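Notes on the Household Bowls, September

The annual review of the serving bowls has been completed, and the results are set out below for readers who follow the kitchen entries on this blog.

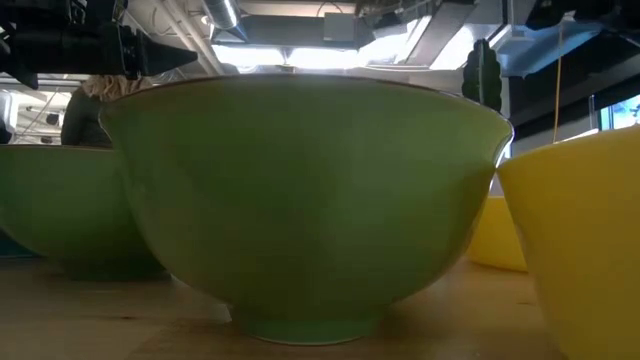 Green and yellow bowls on the wooden table, September.

The green bowls were purchased from Droseck four years ago. The yellow ones followed from the Orkberg outlet in Sarmiento, at a combined price of 338 pesos. All remain in regular service.

Green is assigned to salads and washed fruit. Yellow is assigned to bread dough and to popcorn, which had previously been served in the stockpot. One level filling of the small scoop is 300 grams of flour, and a yellow bowl accepts two of these with adequate room for mixing.

The bowls are to be stored on the lower shelf, nested by color. Mixed stacks were permitted until last winter and resulted in one chip, since filed smooth. Abrasive pads remain prohibited.

A Trulel lidded set was considered this year and declined at 935 pesos. The lids did not fit the refrigerator door, and the shade of green offered was a poor match. The matter will be reopened if the price falls below 557.

The entry on cutting boards will follow.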